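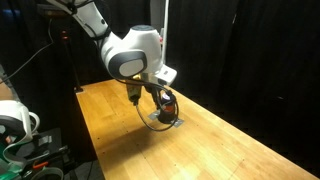
1/ Reading thread: Bikthorpe by Muthu Lobo

Finished it at lunch, have to get this down before I lose it. Essays, mostly. Memoir if you squint. The library has it under travel, no idea why, she barely leaves the kitchen for the first half.

2/ The set-up. Lobo grows up in a port town she calls Gorirport, leaves at nineteen, spends most of her adult life writing letters back to one person. Yang. We never get a first name. Or maybe that is the first name. I went back and forth on it the whole way through.

3/ Yang was her landlady first, then her friend, then the person she rang when her dad died. Ran a shop that sold buttons and zips. Never published a word, never wanted to. Kept all of Lobo's letters in a biscuit tin and sent them back in one parcel, no note.

4/ And that's the book. The parcel comes back and she has to read thirty years of herself. God. Imagine.

5/ What I like is she doesn't tidy the letters up. They're boring in places! Bus fares, a tooth, who's painting the hall. Then a sentence in the middle of all that and you have to put the book down and stare at the fridge. 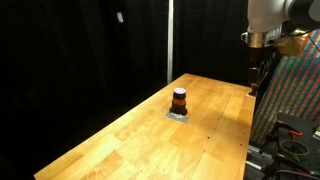 The long bench, in good light.

6/ Favourite essay is "Poltside". Second-last in the book. It's a walk along a canal with Yang when both of them are past seventy and one of them is losing her hearing, and Lobo won't say which until the last page. I guessed wrong. Read it again straight away and it's a completly different essay.

7/ Ten essays all up. Would have cut two of them. The one on translation feels like a talk she gave somewhere and got asked to pad out - you can hear the lectern. And the one about the museum, nope. Skip it, you won't miss anything.

8/ Someone will say it's quiet. It is quiet. But she's furious on about every fourth page, just very politely. The bit where the council wants the button shop for parking and Yang turns up to the meeting with her own chair, sits through the lot, goes home. That's all that happens. I was shaking. 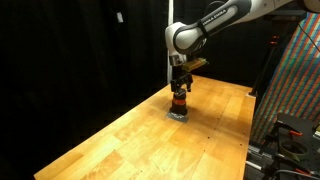 9/ Also she's funny, which the cover does its best to hide (grey cover, grey sea, grey coat, who signed off on that). There's a running thing about a neighbour's trumpet that had me snorting on the tram.

10/ Page 54 if you're standing in a shop deciding. Read just that page. The landlady's colour chart for thread, and what the two of them called each shade. If it does nothing for you, put it back, no hard feelings.

11/ Question I can't settle. Is it fair to Yang? She's dead by the time it comes out. Lobo asks this herself in the intro then sort of wanders off from it. She only prints her own side of the letters, so Yang's voice is all second hand - "you say in your last that the roof has gone again". You build a whole person out of replies.

12/ I think that's the right call? You feel the gap the whole time. But my sister read it before me and reckons it's a dodge, that Lobo kept the best lines for herself. We had a proper argument over the dishes. Neither of us has moved.

13/ Compared with her novels, which I bounced off hard. Too many uncles. The sentences here are shorter, she's stopped showing off. Or she's tired. Either way I'd take this one over all the fiction and I know that's not what her fans want to hear, sorry.
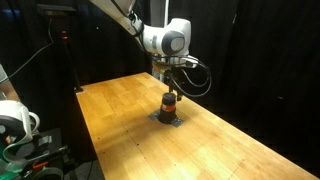 14/ The sentence I copied out, from the last letter: "I have been meaning to ask what you did with the good scissors." She posted that and Yang died the same week. No comment on it, no white space, next page is the acknowledgements. Brutal.

15/ Small gripes. No dates on half the letters so you're guessing at the decade from the price of milk. No photos either, which I missed more than I expected to. And the footnotes are at the back. Why. I was flicking back and forth with a thumb in each end like an idiot.

16/ Paperback's out in May, I'm told. I had the library hardback and there's a queue behind me so it goes back tommorow. If you're next and you find a tram ticket at the start of Poltside, leave it there, it's a good spot for one.

17/ Oh and someone asked in replies - no, you don't need to have read the novels first. Nothing carries over except one uncle, and he's in it for a paragraph.

18/ Next up is either the big sea novel everybody's been on at me about or a reread of something short. Leaning short. Send me your letters books please, real or made up, I'm in the mood and the pile is down to cookbooks.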